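The Fort That Never Fired

By Liis Ramanauskas

You reach Skincombe Battery on foot, up a chalk path that gets steeper every time you think it's done with you. Then the ground drops away and there it is, a huge brick horseshoe sunk into the headland, with the whole bay spread out in front of it. I have visited a lot of coastal forts, and this one made me laugh out loud with pleasure!

Work began in 1858, when nervous governments were pouring money into stone and brick to keep enemy ships away from their harbors. Skincombe got 15 gun positions, a deep dry ditch and a magazine buried under so much earth that sheep graze on top of it today. Its guns were never fired at an enemy. By the time the last of them was in place, warships had put on iron armor and the gunners were already asking for something bigger.

"People hear that and think it was a waste," says Merike Luik, who has studied the battery for most of her working life. "I think it's the best part. You can watch the engineers arguing with the navy, one rebuild after another."

She's right, and once she shows you how to look, you see it everywhere. Two of the old gun ports were bricked up and given thicker fronts. A later crew cut a slot through the parapet for a rangefinder – a beautiful bit of work, with every edge beveled by hand.

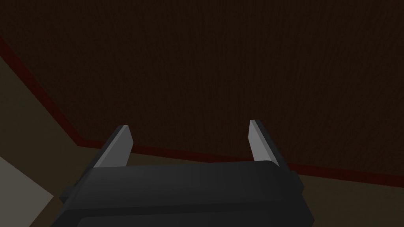
The magazine is where I could have stayed all day. Powder was kept on one side of a wall and lamps on the other, with thick glass between them, so that no flame ever shared a room with the barrels. The men changed into soft slippers before they went in. Dalia Ozoliņš, who looks after the battery's papers, let me read the store book, and it is wonderfully fussy. One February entry lists 689 cartridges checked, two returned as damp and one pair of slippers missing.

The garrison could reach 400 men in a crisis, though for long stretches it was a sergeant, a few gunners and their families. They grew cabbages in the ditch. They complained about the wind in almost every letter home.

Merike and Dalia are now tracing the speaking tubes that carried orders from the lookout down to the guns. We tried the one working stretch on a Thursday, me at the bottom with my ear to the brass, and Merike's voice came down as clear as a phone call. She was reading me the lunch menu from the café.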